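Toy Bins, Toy Piles and the Great Sort-Out: Your Questions Answered

69 shares | 23 comments

The Varnadley toy library gets a lot of mail after the holidays, and most of it asks the same handful of things. I've gathered the answers in one place so you can read them over coffee, with the bin you've been meaning to deal with for weeks sitting beside you. Please don't feel you have to do everything on this page. I've been sorting toys for a good many years now, my own and other people's, and I still have a drawer at home that I won't open in front of company.

Where do I start when everything is in one bin?

Tip it out. I know it's tempting to reach in and pick out the pieces you recognize, but you'll be forever stirring the same few things around while the little ones sink to the bottom. Choose a table if you can, with a cloth on it. The cloth keeps hard plastic from skating off onto the floor, and when you're finished you can gather up the corners and shake the crumbs outside (there are always crumbs). Put the empty bin at the back of the table where you can reach it without getting up.

Do I have to sort by type?

You don't, and with children under four I wouldn't. We use three loose families here: play food, animals and people, and "everything else." Pots and pans go in with the food, because that's how they get played with. If your child firmly believes the pig lives in the saucepan, then the pig is kitchenware, and you can save yourself an argument.

What about things that aren't toys at all?

They turn up in every single bin! Hair clips, teaspoons, half a pack of tissues, something from the bathroom cabinet. Set them to one side in a little heap as you go and walk them home at the end, all in one trip. If you get up each time you find something, you'll wander into the bathroom and start on the medicine shelf, and that's the afternoon gone.

My pile never looks like the tidy ones in the catalogs. Am I doing it wrong?

Not a bit. A real pile has a yellow pot lying on its side, a corn cob, a pumpkin and a jar of cotton swabs in it, and a bunch of purple grapes that has gone off on its own. Start with whichever piece is on top and keep going until you can see the tablecloth again.
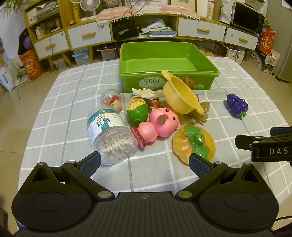
Lorna wrote in to say that she does it the other way around and thinks we should mention it: she leaves the big pieces till last, picks out everything smaller than an egg first, and only then decides whether she needs a second bin. She says the small food pieces go missing far less often now that they have a drawstring bag of their own.

I'm very happy to pass that on, and I've tried it since. It's slower at the start, but the end goes by in a flash, and if you have a baby crawling about it's certainly the safer order. A drawstring bag is also easy to hang on a hook, well out of reach.

Is it all right to reuse a food bin or a cookie tub for toys?

Yes, gladly. A big food tub is often sturdier than what's sold as toy storage, and a thick rim is kind to small hands. Wash it with warm soapy water, rinse it twice, and leave it open overnight so it doesn't smell of vanilla forever. I wouldn't fret over peeling the label. Some children get quite attached to the picture on the front, and it helps them know which bin is which before they can read.

How do I clean plastic play food?

Warm water, a drop of dish soap and an old toothbrush for the creases. Grapes are the worst, and anything with molded leaves comes a close second. Lay everything on a towel and turn it once. Hollow toys with a hole in them should be squeezed out well and left hole side down until the next day. Please don't put the soft, stretchy, rubbery sort through the dishwasher. I did that once, with a whole batch, and we don't need to go over it again here.

What do I do with the odd ones, the sticky hands and the sea creatures?

Stretchy toys like to be kept by themselves. They pick up fluff and hair, and some will leave a mark on hard plastic if they sit against it through a warm July. A jar with a lid is plenty. Sea creatures can go in with the animals, or in the bathtub basket if you keep one.

How many toys is too many?

I get asked this more than anything else, and I've never had a good number to give. Our own shelves hold 853 pieces at last count, but we have a whole room and a label maker. At home, I'd say you have too many when the lid won't close, or when your child tips out the bin and walks away from it. Put half in a closet for a month or so. When they come back out they'll be greeted like long-lost cousins.

Can I donate what we've outgrown?

We'd love to have it, as long as it's clean and in one piece. We can't take anything that rattles when it shouldn't, or anything with a battery door that won't screw shut. A bag of about 100 small items is as much as we can comfortably check in at once, so if you have more than that, bring it in two visits. Drop-off is at the side door until 4 p.m.

Should the children help?

If they want to! Mine used to last ten minutes or so and then start a restaurant with whatever was in reach. I let them. I'd work at one end of the table, get served a great deal of pumpkin at the other, and sort the restaurant last, after closing time.

What if I run out of steam halfway through?

Slide what's left back into the bin, lay the cloth over the top and have your supper. The sorted families can wait in grocery bags by the wall. Nothing on that table is going to spoil.

23 comments | Share this page

Contact us | © Varnadley Toy Library | Back to top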